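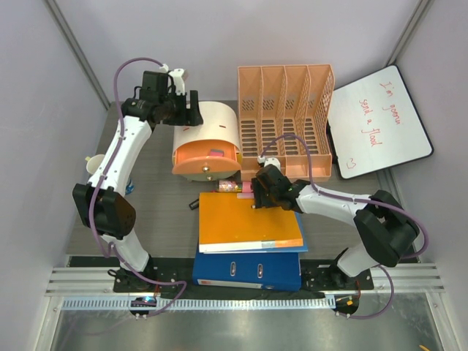

About us

Hello, I'm Retno Wijaya and I run Wilside, a small workshop where we write the house rules that other people's robot benches live by. I started it with Syahrul Jugah after we'd both spent years at Prendura watching perfectly good arms get knocked about by perfectly avoidable muddles (a mug in the wrong spot, a cable too short for the reach, you name it!).

Most of what we do is two arms sharing one table, tidying office bits like binders and desk racks. It sounds gentle, and mostly it is, but two arms that can both reach the middle need manners. So we have a rule sheet. It has 12 lines and fits on one side of paper, and I'm rather proud of that.

A few favourites: one arm goes into the middle at a time, and the other waits up high. Cables get a generous loop, checked by hand at full stretch before power goes on. Both bases are bolted to the same plate, and whoever moves one has to sign for it. Hands stay behind the front rail until both arms are parked. And if you're not sure, stop it first and ask afterwards – you'll never get told off for that here.

We try every rule on our own bench for 50 runs before it goes to a customer. Joltard and Uibo both use the sheet now, each with their own scribbles in the margin, and we've pinched a couple of those back. The last big tidy-up of the wording was in September, mostly Syahrul taking out my brackets.

If you'd like a copy, drop us a line and tell us what's on your table.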